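Subject: Re: [home-automation] table clearing - are we there yet?
From: Aisyah Siregar

Sorry for the slow answer, was in Dreltside most of August and the mail piled up.

> On the list, Sumampouw wrote:
>
> I keep seeing clips of arms folding towels and loading
> dishwashers and my sister now wants to know if she should
> wait a year before hiring someone for the kitchen. She
> runs a small lunch place, 9 tables. What do I tell her?
> Is the Kovo thing any good? And is bowl stacking really
> hard or are people just slow to get round to it?
>
> Also does anyone know what happened to Pema, their page
> has not changed in ages.

Tell her to hire someone. Short answer.

Longer one. I spent 2 afternoons with the Kovo arm, the tabletop version, not the one on wheels. On a bare gray bench with one bowl it's fine. Picks it up by the rim, puts it on the stack, goes back for the next. You could leave it alone and get a coffee. Then we put it on a real table after a real meal and it was a differnt animal.

Our log says 359 tries over the two afternoons. I'm not going to give a success rate because we kept moving things and changing the lighting, so any number I wrote would get quoted forever. Bare bench good, dinner table bad. Leave it at that.

What goes wrong, in no order:

Light bowls. The throwaway kind, foam or paper. They weigh nothing, so if one finger touches first the bowl slides off before the other finger gets there. Squeeze harder and you dent the rim. China is easier, believe it or not.

Cloths with a print on them. The arm looks for an edge and a busy pattern gives it plenty. Plain cloth was better, no cloth best.

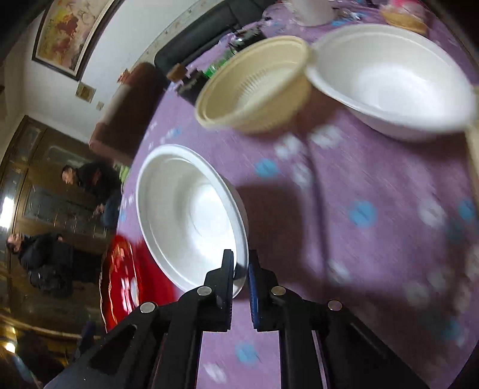 Bowls close together. If one rim sits over another the finger has nowhere to go down, and it either nudges the whole group or gives up and waits for a person. A kid of six would slide one out with a thumb. No thumb on this thing, two fingers and that's it.

Knowing what is finished. Worst one by far. Is that bowl done or is someone having seconds? A waiter looks at the person. The arm looks at the bowl. We ended up telling it which ones to take, at which point I could of carried them myself.

So to the actual question - yes stacking is hard, no people are not being lazy. The grip part has come a long way. Soft pads and ribbed strips on the fingers help a lot, cheap too, and if you have an older gripper I'd try that before buying anything. It's the table around the bowl that kills you.

For a lunch place I would look at a better dishwasher and a cart. Boring I know. If she has one fixed spot where trays come back, always the same trays, always the same way round, then maybe an arm makes sense. That's shop floor work more or less, and there they do fine. Anything where customers are still sitting down, no.

Pema - last I heard they dropped the kitchen side and went to sorting parts. Second hand, don't quote me.

Can send the log to anyone who wants it, it's a mess, columns 6 and up are mostly swearing. Would like to hear from whoever has run the wheeled Kovo in a house with rugs. Does it need the floor cleared first? Our dealer was vague on that and I don't want to pay the deposit to find out.

Have to run, will answer the rest of the thread tonight

Aisyah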